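Inês Caldeira
Small repairs, small parts, from my kitchen table in Wernivden

I promised to write about sorting the box of old parts, so I will do it as a thread. It is long. Please be patient with my English, I am writing with the dictionary open.

Share 17 · Comments 3

The parts came from a workshop called Brustora, which closed in November. The owner wanted the shelves empty by evening. I paid 100 for everything and my cousin helped me carry it down the stairs.

Share 3 · Comments 0

There is no list of what is inside. On one bag somebody wrote "Gatano, good", on another bag "Gatano, maybe good". I have decided to believe the first bag and to test the second.

My method is simple. Boards go on one side and things which move go on the other side: relays, small motors, solenoids. Screws I put in a jar and I do not look at them until the end, or I lose the whole afternoon. Last time I lost it.

Share 5 · Comments 2

Before I take any wire off a board, I make a photo. I learned this from a door lock. I pulled out every plug in one minute, very proud, and then I needed a full evening to find where each one belonged. White sockets look the same when you are tired.

A round red board with a hole in the middle, and then a loose solenoid in the yellow-orange bin:

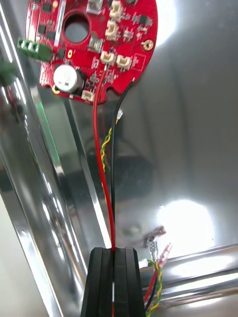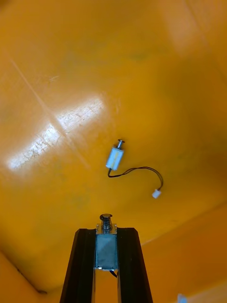 For people who asked me what a push-pull solenoid does: it has a coil, and when current goes through the coil, the metal plunger moves. You find them in locks, in vending machines, in old tape players. I like them because you can understand them with your eyes.

Share 9 · Comments 3

How I test one. First I measure the coil with the meter. If the meter shows an open circuit, the coil is broken and I do not continue. If there is a reading, I look for the voltage on the label. When the label is gone, I start low on the bench supply and go up slowly, only for a short moment each time. A coil gets hot quickly if you forget it, and I have a mark on my finger from forgetting.

Also push the plunger by hand before you connect anything. It should slide freely. If it feels like sand, clean it with a dry cloth. I used oil on the first ones and I regret it, the dust sticks to the oil and after a month it is worse.

Share 6 · Comments 1

About screw terminals: open them fully before you put the wire in. I see many wires which sit under the metal plate and not inside it. They hold for one week and then the machine "has a ghost".

Somebody asked for the price of a good meter. Mine is a Teixeira, bought second-hand, and the case is held with tape. I have no opinion about the new ones.

Share 4 · Comments 2

Tomorrow morning I continue with the bag "maybe good". If you know a shop which still sells crimp contacts in small quantity, please write to me. The last shop I asked wanted me to buy 2000 pieces.

Share 11 · Comments 3

Print this thread · E-mail this thread

Contact · © Inês Caldeira · Back to top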